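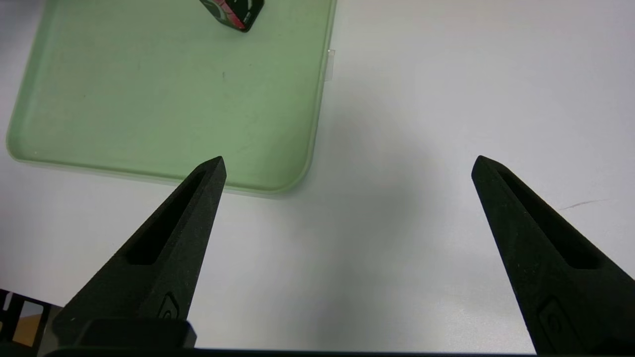 4. Sorting small parts into the tray

Clear the tabletop and wipe it with a dry cloth before you start.

1. Set the Urio tray flat on the table with the rim facing up.
2. Put the boxed items in first, one at a time. Lower them in by hand. Do not drop them.
3. Turn each box so it lies flat against the bottom of the tray.
4. Write the tray number on the Grusdale packing sheet.

Note: Small marks inside the tray do not affect its use. Wash with mild soap if needed.

CAUTION: Do not load a tray with more than 800 g. Do not stack trays more than 3 high.

5. Emptying the tray

1. Remove the boxes before moving the tray to the shelf.
2. Check the contents against the packing sheet (see page 26).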